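Vakix Pedalbox für Trackday und Clubsport - hängende Ausführung mit Waagebalken

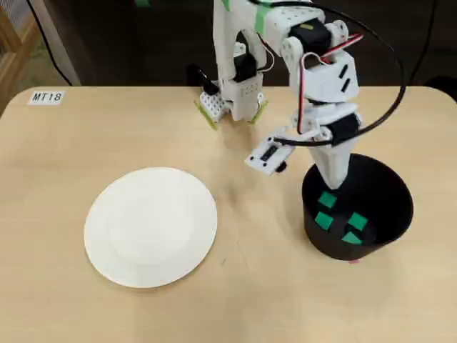 Ich fahre seit Jahren Trackdays und ab und zu ein Clubsportrennen, und fast genauso lange ärgere ich mich über Serienpedale. Die sind ja nicht schlecht gemacht, sie sind nur für Leute gebaut, die mit Winterstiefeln zum Bäcker fahren. Beim Anbremsen aus Tempo 200 will ich etwas anderes unter dem Fuß haben, nämlich ein Pedal, das sich nicht verwindet und jede Runde an derselben Stelle zupackt. Deshalb steht die Vakix Pedalbox jetzt bei uns im Programm, und deshalb schreibe ich den Text auch selbst und übernehme nicht den vom Hersteller.

Was ihr bekommt

Eine komplette Box mit Kupplungs- und Bremspedal, dazu das Gaspedal als eigenes Teil mit separater Grundplatte. Die Pedalarme sind aus geschmiedetem Aluminium, die Lagerung läuft in Nadellagern mit Dichtring. Auf der Bremse sitzt ein Waagebalken für zwei Hauptbremszylinder, die Verstellung geht über eine biegsame Welle zum Drehknopf im Cockpit. Hauptbremszylinder sind nicht dabei! Das fragen so viele, dass ich es lieber gleich hier hinschreibe. Welche Kolbendurchmesser ihr braucht, hängt von euren Sätteln, vom Reifen und vom Fahrzeuggewicht ab, und ein Paket von der Stange passt da selten.

Die Trittplatten lassen sich in Höhe und Seitenlage versetzen. Ich habe recht große Füße und trotzdem schmale Fahrerschuhe an, und mit der äußeren Stellung vom Gaspedal klappt das Zwischengas bei mir endlich ohne Verrenkung. Wer lieber über den Ballen abrollt, setzt die Bremsplatte eine Stufe tiefer.

Technische Daten

Übersetzung Bremspedal: 5,1 : 1
Übersetzung Kupplungspedal: 5,1 : 1
Einbaulage: hängend, Zylinder nach vorn
Zylinderaufnahme: Flansch mit zwei Schrauben
Gewicht ohne Gaspedal: 2.040 g
Verstellbereich Trittplatten: 30 mm seitlich, 20 mm in der Höhe
Oberfläche: schwarz eloxiert, Trittplatten gestrahlt
Straßenzulassung: nein, nur für den Einsatz auf abgesperrter Strecke

Einbau

Plant bitte ein Wochenende ein, auch wenn im Forum jemand behauptet, das gehe an einem Abend. Die Box selbst ist schnell verschraubt, aber ihr legt ja auch die Bremsleitungen neu und werft den Bremskraftverstärker raus, und dann kommt noch das Entlüften. Die Spritzwand muss verstärkt werden, bei den meisten Kompakten ist das Blech dort viel zu dünn. Ich habe eine drei Millimeter starke Stahlplatte von innen gegengesetzt und mit dem Querträger verbunden. Seitdem bewegt sich da nichts mehr - vorher konnte mein Beifahrer zuschauen, wie sich die Wand bei jeder Vollbremsung nach vorne bog.

Den Waagebalken stellt ihr zuerst auf Mitte. Dann drückt jemand die Bremse, und ihr prüft, ob der Balken bei getretenem Pedal möglichst gerade steht. Steht er schief, die Druckstangen nachstellen und nochmal. Erst danach geht es an die Feinarbeit auf der Strecke. Fangt mit deutlich mehr Bremskraft vorne an und dreht euch langsam nach hinten, immer nur eine halbe Umdrehung.

Noch was zum Pedalgefühl: Ohne Verstärker braucht ihr Kraft im Bein. Die ersten Runden fühlt sich das an, als würde man gegen eine Mauer treten (mein Oberschenkel hat sich am nächsten Morgen sehr deutlich gemeldet), aber nach zwei, drei Turns will man nichts anderes mehr. Man spürt genau, wann das Rad zumachen will.

Vergleich mit der Vosora Box

Bis zum letzten Jahr haben wir hauptsächlich die Box von Vosora verkauft und führen sie auch weiterhin. Sie ist günstiger, steht auf dem Boden und baut dadurch in Formelautos und Eigenbauten schöner ein. In einem Tourenwagen mit Serienboden sammelt sich allerdings gern Dreck unten in der Lagerung, und ans Putzen denkt man zwischen zwei Läufen ja eher nicht. Für alles mit Dach und Teppichresten würde ich die Vakix nehmen.

Kelechi Garba fährt bei uns im Team den anderen Wagen und hat lange auf der stehenden Box bestanden. Inzwischen hat er umgebaut, vor allem wegen der Gasplatte. Sein einziger Kritikpunkt ist die Welle der Bremsbalance, die ihm zu lang war. Man kann sie kürzen, dann aber bitte vorher beide Seiten der Schnittstelle fest mit Klebeband umwickeln, sonst dröselt sie auf.

Passendes Zubehör

Haque Ausgleichsbehälter, dreifach, mit Halter und Schläuchen
Plavia Bremsflüssigkeit, Trockensiedepunkt über 300 Grad
Plavia Fersenblech, gelocht, zum Zuschneiden
Vakix Drehknopf für die Bremsbalance mit Rastung
Vakix Ersatzlagersatz, je Pedal ein Satz

Beim Fersenblech spart bitte nicht. Auf lackiertem Blech rutscht die Ferse, sobald die Schuhe feucht sind, und dann nützt die schönste Einstellung nichts.

Wartung

Nach jeder Veranstaltung einmal alle Schrauben nachsehen und die Gabelköpfe am Waagebalken mit einem Tropfen Fett versorgen. Die Nadellager tausche ich nach 2.000 Kilometern auf der Strecke, das ist vermutlich übervorsichtig, aber der Satz kostet wenig und die Box muss dafür nicht komplett raus. Bremsflüssigkeit wechsle ich sowieso ständig.

Lieferung und Fragen

Die Box ist normalerweise auf Lager. Im August wird es erfahrungsgemäß knapp, dann bestellen alle gleichzeitig für die letzten Läufe der Saison. Schreibt mir bei der Bestellung gern Fahrzeug, Sättel und Reifengröße dazu, dann schlage ich euch passende Hauptbremszylinder vor. Anrufen geht auch, nur an Rennwochenenden stehe ich meistens in der Boxengasse und höre das Telefon nicht.

Preise und Daten Stand 23.11.2019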